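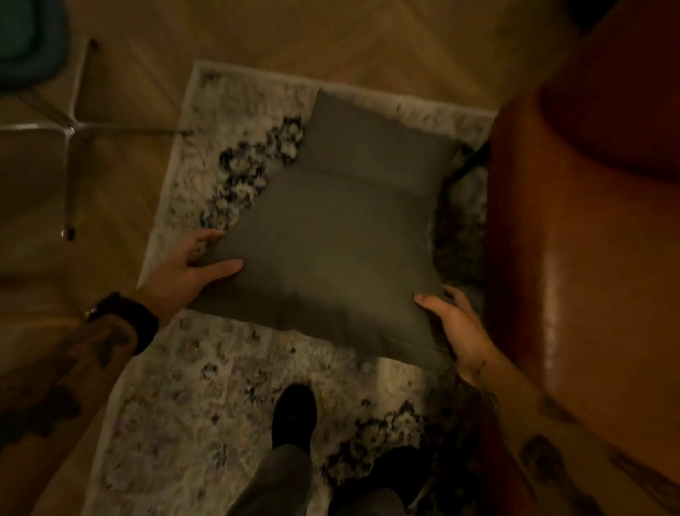
Cushion inserts: fill weight and sizing

The spring inserts from Ridel are now in stock at the Zacharias store, and the size chart has changed. Please discard the old one.

An insert should be cut larger than its cover. For a 20-inch cover, order the 22-inch insert if the fill is feather and the 21-inch if it is polyester. Feather compresses more at the corners and needs the extra inch. Foam blocks are cut to the finished size of the cover – no allowance is added.

Fill weight is now printed on the side label in grams. The standard feather insert for a 20-inch cover is 1070 grams. The previous version was lighter and tended to go flat along the top edge within a season. Customers who bought the lighter one can have it topped up at the counter on any Wednesday. Bring the insert without its cover.

Covers in the Drelari range have a hidden zipper along the bottom seam. Fold the insert in half, push it to the far corners, then let it open. Close the zipper with the seam lying flat and pull the slider from the fabric side. Pulling at an angle separates the teeth, and the slider can't be reset without opening the end stitching.

Washing: Drelari covers at cool, inside out, zipper closed. Line dry. Feather inserts can be machine washed in a large drum and need at least two full dryer cycles on low. Polyester inserts need one. Foam is not washable.

The Dusska linen covers are delayed until May. Open orders keep their place, and the order code is still 3729. Returns on unwashed inserts are accepted for 5 weeks with the side label attached.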